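Ticket 178 — Dullow : le suivi visuel décroche sur les plis du tissu rouge
Projet Dusach, module perception. Statut : ouvert, contournement en place 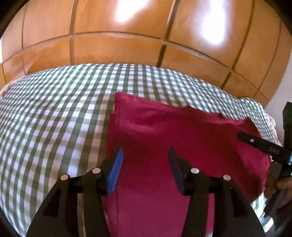
Torben Ehlers
Développeur perception et outillage, équipe Dusach
Ouvert le 10/9/24

Bon, je rouvre le sujet du suivi qui part en vrille, parce que cette fois j'ai de quoi chercher ! Sur la séquence du tissu rouge posé sur le drap à carreaux, Dullow perd la pose de la pince pendant 15 images d'affilée, puis repart avec un décalage de 22 mm. Et le rejeu derrière, évidemment, ferme les mâchoires à côté du bord.

Première piste, le vichy. Des petits carreaux verts et blancs tous pareils, pour un appariement de points c'est le piège classique (un coin ressemble furieusement au coin d'à côté). J'ai mis un masque sur le drap et relancé. Résultat un peu meilleur, mais le décrochage reste au même endroit, donc ce n'est pas tout.

Deuxième piste, les reflets sur les boiseries. Il y a deux grosses taches blanches en haut, complètement cramées, et le détecteur adore leurs contours. Comme un reflet se déplace avec le point de vue, l'optimiseur croit que le mur glisse. J'ai ajouté un seuil de saturation avant l'extraction — là, gros progrès, on passe de 15 images perdues à 9.

Troisième piste, et là je m'en veux un peu : la calibration. L'image est très courbée, les rainures des panneaux font carrément le dos rond, et le fichier chargé par défaut était encore celui de mars, avec l'ancien modèle de distorsion. J'ai forcé le modèle fisheye dans la config et l'erreur de reprojection près des bords a bien baissé. Attention si vous relancez de votre côté, le script de Murnville écrase ce champ au démarrage sans rien dire dans le journal. Il faut passer l'option --garder-calib.

Ce qui me reste sur les bras, c'est la seconde pince, celle qui arrive par la droite au-dessus du tissu, avec la main dessus. Le masque dynamique prend bien la main mais laisse passer le doigt noir, et du coup quelques points accrochés dessus finissent dans la carte comme s'ils étaient fixes. Pour l'instant je les vire à la main dans Ó Dálaigh (oui, c'est pénible).

À faire :
- réentraîner le masque avec les doigts des deux pinces
- corriger l'écrasement de la calibration dans le script
- rejouer la séquence avec les trois correctifs ensemble, je ne les ai testés qu'un par un

Je laisse le ticket ouvert. Si quelqu'un a une séquence sur un drap uni avec les mêmes boiseries derrière, je prends, ça m'aiderait à séparer l'effet du vichy de celui des reflets.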